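About Skesedora

July · by Indira Kurian
12 shares · 2 comments

We teach housekeeping. That's the short version, and most days it's the one I give at parties! The longer version is that Skesedora is a small school above the shops in Unarside, where people come to learn how to look after a room properly — their own, or the ones they'll be paid to look after.

Younes Lamrani and I started out with one borrowed classroom and a mop. These days we have our own practice bedroom, with a parquet floor, a desk, a low cabinet by the door and plenty of surfaces that gather dust faster than you'd believe. Our short course runs for 20 hours, and we've now had 264 people through it. A lot of the first session goes on carrying: what goes in the bucket, what stays in your hand, and how to get across a room once instead of six times.
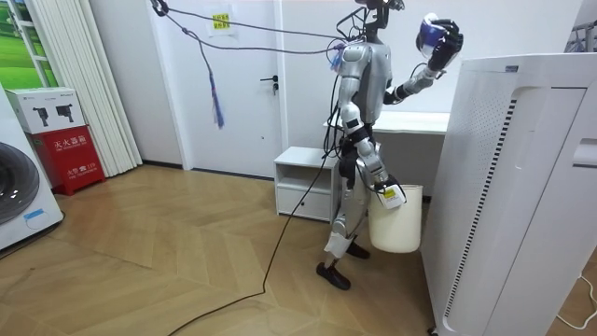 Uchenna Ojo wrote to us afterwards that the bucket lesson had changed her Saturday mornings more than any gadget she'd bought, and that she still starts at the door and works around to the desk. Her only complaint was that we hadn't covered ovens. (We do now, Uchenna, come back!)

After carrying comes wiping, which sounds dull and is my favourite part to teach. We go top down, dry before damp, and we spend a good while on the things people walk past. Lamps, door handles, the tops of appliances.

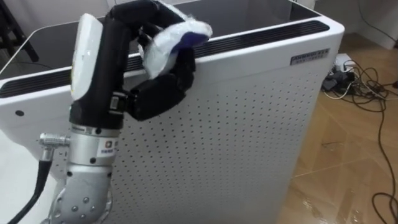 Folding your cloth so there's always a clean side to turn to is a habit worth having, and it takes most people an afternoon to get the feel of it. Nima Taheri takes that session and has a lovely way of slowing everybody down. He also looks after our cloth cupboard, sorted by colour, and will talk to you about lint for as long as you like.

Small rubbish gets its own hour, mostly wrappers, receipts and empty bags. 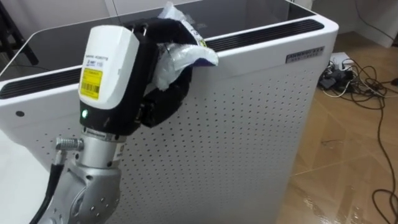
Tidying and cleaning are taught together in our room, and we wouldn't do it any other way. You can't wipe a shelf that's covered in odds and ends, so we clear first and settle where each thing lives. An air purifier is a good one to practise on, with a glossy black top that asks for a soft cloth and slotted vents that need to be kept clear. A crumpled plastic bag left up there is the first thing to pick up. Babatunde Bashir adds a bit on filters at the end, for anyone who wants to stay.

Classes are small and the kettle is always on. Come up the stairs beside Jeltby and knock loudly.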